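Gevine – README

Hi! You've found the folder for Gevine, my running catalog of tabletop things that don't stack, don't nest and don't go back in the box they came in. Right now it covers 330 objects and 1301 files, counting notes and photos together. I started it in January with a spreadsheet and a shelf of awkward dishes, and it has grown well past both.

What's in the folders

objects/ has one subfolder per thing, named in lowercase with hyphens (eggcup-tall, not Egg Cup Tall – Wiebke Ostermann renamed all of those for me and I'd like them to stay that way). Each one has a notes.txt and a handful of photos.
words/ is the word list. Please look there before you make up a new name for a shape.
old/ is the first version. I keep it for a few links that still point there.

How I write an entry

I say what the thing is first, in the plainest words I can find, and then whatever makes it a nuisance to pick up, wash or store. Rim, foot, lid, handle, anything that sticks out. If it comes in parts, the parts share one entry. I don't list prices and I don't guess at makers.

Materials only go in if they're plain to see or stamped on the bottom. "Ceramic" is fine. "Bone china" needs proof!

A sample entry: eggshell-bowl-post

White ceramic bowl in the shape of a cracked egg, zigzag rim with a thin silver line on it. Goes with a flat white base, round with a smaller tab on one side, and an upright white post that has a hook arm. Filed under "bowls, footed" and cross-listed under "hanging things" for the arm. The rim is the part to watch: set it down on its side and you're leaning on the points. My note says to lift by the body, one hand on the base, and to move the post separately if you can.

eggshell-bowl-post: bowl, base and post
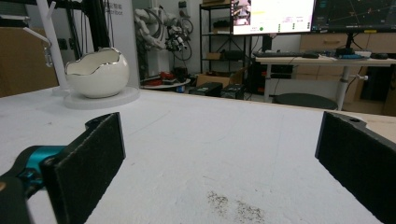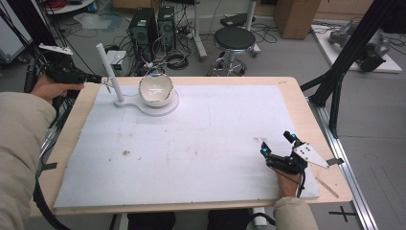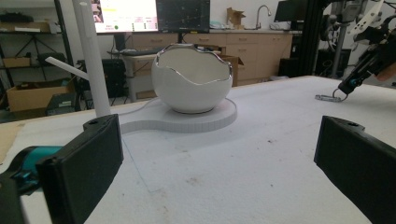 Jeferson Quintana wanted the jagged rims split off into their own group, and we went back and forth on it for most of a Thursday. For now they stay with the other bowls and get the tag "rim-uneven". That tag also catches scalloped pie dishes and a couple of shell-shaped soap trays, so search for both if you're after one kind only.

Photos

I'll take anything where the thing can be recognized. Scuffed tables are fine, odd angles are fine, and I don't crop. Keep each file under 50 MB or the upload chokes and I have to do it by hand.

Known gaps

Lids are patchy. Glass is badly underrepresented (I keep putting it off – reflections drive me up the wall). The Niskanen batch still has two spellings of "saucer", and the notes for the Okitbridge batch are mostly one line long.

Adding something

Copy the blank notes.txt from words/, fill in what you know and leave the rest empty. An empty field is easier for me to fix than a wrong one. Macarena Pastor reads new entries in the evening, and I merge them when she's happy.

Next up: lids, then the hooks and hangers list, which Jussara Peixoto has already started in a branch called hooks-draft.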